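2022-12-01, Prernbridge, folding cell

Started with the gripper. The arm on the Keda side had been letting the blue cloth slip when it lifted from the table. Took the fingers off, wiped the faces with alcohol, put them back and snugged the screws in two passes. Ran the zero routine after that. The old offset in the Su config was from May and no longer matched, so I wrote over it. Old file is in the backup folder if anyone wants it.

Grip force was at 3. Dropped it to 2 and did the first grabs at that setting, low down on the cloth with the point facing away from the arm.

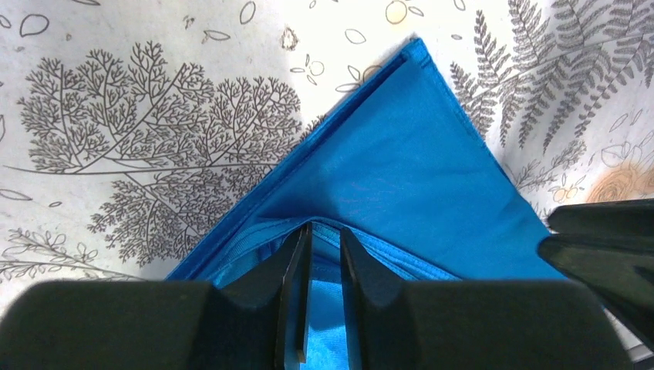
Brollemix wrote back on the channel that 2 is fine for a single layer but they would not trust it on a hem, and asked whether the close speed had been changed as well. It had. It was 225 and is now 106. I left that out of my first message. Their advice is to change one thing at a time, and that's fair, so speed stays at 106 for the rest of the week and only force moves.

Next was the hem. Went back to force 3 for this. The seam makes the cloth thicker and the fingers stop earlier, so the "closed" reading has to be set by hand or the program thinks it missed. New threshold is saved under the hem profile only. Don't copy it to the flat profile.

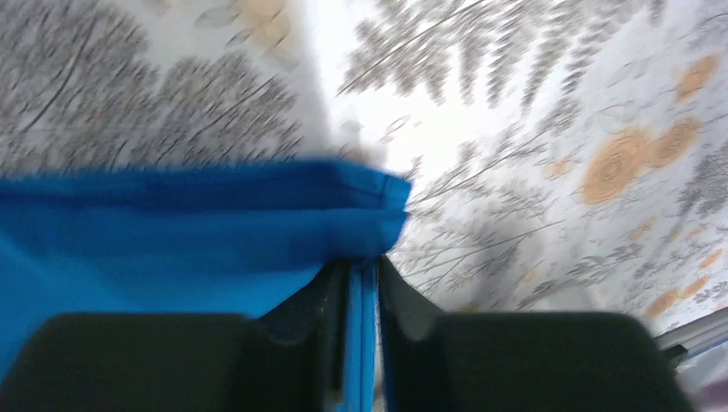 Blue cloth between the fingers, hem above, arm moving.

Also checked the cable at the wrist. The jacket is rubbing where it passes the last clamp. Moved the clamp back a little and put on fresh wrap. Needs another look next time the cover is off.

Last job was the small pinch, where the tips take only a bit of blue with the printed cloth close by. Tip alignment matters most here. The right finger has light wear marks on its inner edge. I left it on but we should order a pair. 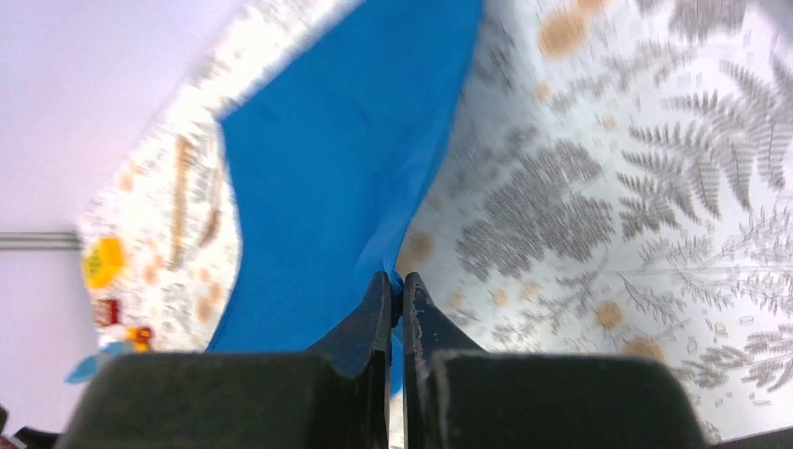
Tip pinch on the blue, fingers nearly closed.

To do:
Order fingers.
Label the spare clamp screws, they are in the Su drawer with no tag.
Rerun the zero routine after the new fingers go on.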